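3.2 Where and when day visitors eat

The second part of our study concerns the hours between the arrival of the morning ferry in Durkavport and the departure of the last one in the evening. Earlier work on food in tourism has mostly looked at the restaurant meal, and it usually asks the visitor about it afterwards, at the hotel or by post. Day visitors have no hotel. They are in the town for a few hours, they walk a lot, and much of what they eat is eaten standing up or on a bench. We wanted to know how these small occasions of eating are connected with the decision to sit down for a proper lunch, or not to sit down at all.

The field work took place in February, which is the quiet season. We interviewed 200 visitors at the ferry terminal while they waited for the boat back. The interviews were carried out by Genivaldo Miranda and Valdir Figueiredo, who both speak the local language and two others. Each visitor was asked to draw the route of the day on a printed map and to mark every place where something was eaten or drunk. The map covered the harbour, the old quarter of Fontes and the road up to the viewpoint, a distance of 2000 metres from one end to the other. Visitors who had come with the Luvard boat trip, where lunch is included in the ticket, were left out of the sample.

We had first planned to use the Zudideck app for recording the routes. In the pilot, however, older visitors did not wish to install anything on their telephones, and the paper map was kept for everybody. Paper has also a disadvantage: some visitors drew the route as they remembered it from the guidebook and not as they had walked it. Where the drawing and the spoken answer did not agree, we followed the spoken answer. 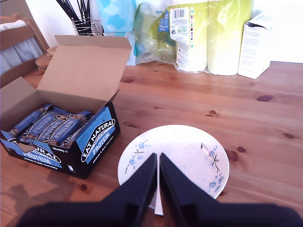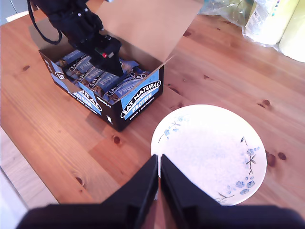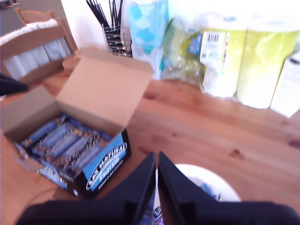 Figure 2. Open cardboard box of bars on a wooden table.

Eating occasions were divided into meals, snacks bought in the town and snacks carried from home. The border between the first two was not always easy to draw. A bowl of soup at the market counter was called a meal by some visitors and "only something warm" by others, and we decided to count it as a meal whenever the visitor had stayed at the counter to finish it. The border between bought and carried food was clearer with fresh food than with packaged food. Bars of the kind sold in a printed cardboard box, as in Figure 2, can come from a kitchen cupboard as well as from a kiosk, and for such items the interviewer always asked where they had been obtained. Drinks without food were written down but were not used in the analysis.

Nearly 120 of the visitors had eaten a sit-down meal in the town. Most of them had chosen the place after they had already passed it once, on the way up to the viewpoint, and had gone back to it on the way down. This was especially common in Fontes, where the street is steep and there are few places to rest. Visitors with small children behaved differently - they sat down early, often directly at the harbour, and afterwards walked only a short part of the route.

Among those who had not taken a meal, the reason given most often was the time and not the price. Several said that the kitchens were closed when they became hungry. On a Friday, when the afternoon boat is earlier, this answer was heard more frequently. Others said that they had eaten so many small things at the market that lunch was no longer necessary, and a few of these regretted it when we spoke to them at the terminal.

The position of the market on the route is therefore of some importance for the restaurants further up, and we return to it in Section 4.1, where the maps are compared with the opening hours.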